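06/08/2021

Seit gestern Abend wieder in Zakow. Die Fahrt war lang, hinter Dunmore stand alles wegen einer Baustelle, und ich war erst nach neun an der Tür. Den Koffer habe ich im Flur stehen lassen und bin gleich ins Bett.

Vormittag

Um sieben auf. Kaffee war noch da, Milch nicht. Zuerst die Post durchgesehen: die Abrechnung vom Wasser, 38 Euro Nachzahlung, und ein Brief von der Versicherung, den ich nicht verstanden habe. Ich rufe am Montag nach dem Ersten dort an, vorher erreicht man sowieso keinen.

Danach das Wohnzimmer. Ich hatte mir vorgenommen, es in einem Zug fertig zu machen, bin aber immer wieder hängen geblieben. Im Schrank lagen noch die Unterlagen von Mutter, Rechnungen aus dem Jahr 2000, Garantiescheine für Geräte, die es längst nicht mehr gibt. Ein Stapel ist jetzt im Altpapier. Die Fotos habe ich behalten und in eine Mappe getan, sortieren kann ich sie im Oktober.

Der graue Sessel bleibt an der Wand. Ich hatte überlegt, ihn ans Fenster zu rücken, aber dort knallt die Sonne hin und der Stoff würde ausbleichen. Das weiße Zottelkissen liegt noch davor auf dem Boden, es hat lauter kleine dunkle Flecken und muss in die Wäsche, wenn das Etikett das zulässt. Die Fransen machen mir Sorgen. Beim letzten Kissen dieser Art kam nur noch Filz aus der Maschine. 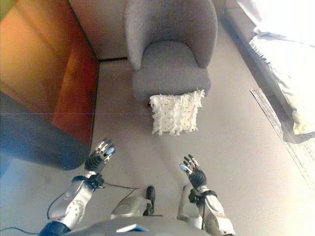 Nachmittag

Einkaufen im Ort. Milch, Brot, Eier, Kartoffeln, Feinwaschmittel. Bei Grarkel haben sie umgeräumt, ich habe die Glühbirnen lange gesucht und dann die falsche Fassung mitgenommen. Muss ich umtauschen, der Bon liegt in der Küchenschublade.

Gegen vier kam Nandini Murthy vorbei und brachte den Zweitschlüssel zurück. Sie hat im Frühjahr nach der Heizung gesehen und sagt, der Druck sei zweimal gefallen. Der Installateur wollte für eine neue Pumpe 914 Euro haben, das war mir am Telefon schon zu viel. Sie kennt jemanden in Kernovlow, der sich das erst einmal ansehen würde. Die Nummer habe ich mir aufgeschrieben. Wir haben Tee getrunken und über den Holzschrank gesprochen. Sie findet ihn zu wuchtig für das Zimmer. Ich finde ihn auch groß, aber wohin sonst mit dem Geschirr.

Abend

Kartoffeln mit Ei. Im Schlafzimmer das Fenster abgedichtet, es zog schon letztes Jahr. Der Teppich im Wohnzimmer muss noch geklopft werden, dafür war es mir zu spät. Draußen um acht noch 16 Grad.

Morgen: Glühbirnen umtauschen, Kissen waschen, in Kernovlow anrufen.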